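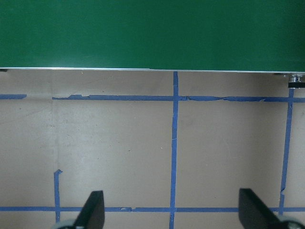
Tape is what you use when you have not decided yet, according to Zoila Ñahui, and a bench that still has tape on it after a year has simply never been decided about. Several respondents made a similar point in milder words. They did not see this as a fault. A taped line can be moved in a minute with a fingernail and a ruler, and in a shared workroom that counts for a good deal.

Figure 2. Blue painter's tape laid as a partial grid on a beige work surface, below a green panel with a metal edge strip. The long upper strip is torn and lifting in places.

4.2 Condition of taped markings

We inspected the benches at the Yu and Pladico workrooms in January and again in September 2023. At both sites the surfaces are divided with painter's tape into areas where parts, trays or tools are meant to go. No one had written down a standard for the markings. Users put down tape when they needed a boundary and pressed it flat by hand, and most of them tore it from the roll without a knife.

Wear was uneven, even within a single strip. In Figure 2 the damage to the long upper strip is greatest near its left end and in a stretch to the right of the centre crossing, where the tape looks cracked and has partly come up. The torn and peeling edges make it hard to say exactly where the line lies. For a user placing a tray by eye this hardly matters. For someone measuring from the edge of the tape it does, and we return to this in Section 4.4.

We sorted damage into three kinds. Lifting is where an edge or end has come away but the tape is whole. Thinning is where the upper layer has rubbed off and the colour of the bench begins to show. Loss is where a piece is gone altogether and the line has a gap. The last of these gave us some trouble, as a gap may be wear or may have been left on purpose. The upper line in Figure 2 has one, between the short piece at the left and the start of the long strip. We recorded gaps of this sort as "unassigned" unless a user could tell us how they had come about, and they are left out of the totals for loss.

Crossings need a separate word. Where one strip passes over another the tape is doubled, and it stands a little proud of the bench. Users at Pladico thought crossings always failed first, as sleeves and boxes caught on them. Our records do not bear this out. Of the 100 crossings we inspected, 18 showed lifting at the crossing itself, and damage was more common part-way along a strip – usually where things were slid across it.

Cleaning also plays a part. Both rooms wipe down their benches with Stasatine, a mild surface cleaner, though how often depends on who is in. Users told us they wipe around the tape and not over it, as a wet cloth rolls the edges up. The result is that dust and smudges tend to stay near the lines. We did not measure this and mention it only because it came up so often.

4.3 Replacement

Very little tape was replaced before it had failed badly. The usual practice was to lay a fresh piece over the old one, which kept the line in the same place but made it thicker. Full removal was rare. When we asked why, the commonest answer was that old tape leaves a mark, so the bench looks worse without it. Pale patches and bands were indeed found on several surfaces, but we could not always tie them to earlier tape. The faint, lighter band running down the left third of the surface in Figure 2 is one that we have left unexplained.

The Zudel workroom, which we visited only once, takes a different approach. A roll is kept on a hook at the end of each bench, and the last person out on a Friday redoes any line with more than 2 cm missing. The lines there were tidy. They had also drifted: on one bench the areas no longer matched the plan on the wall, and two users gave different accounts of which was right.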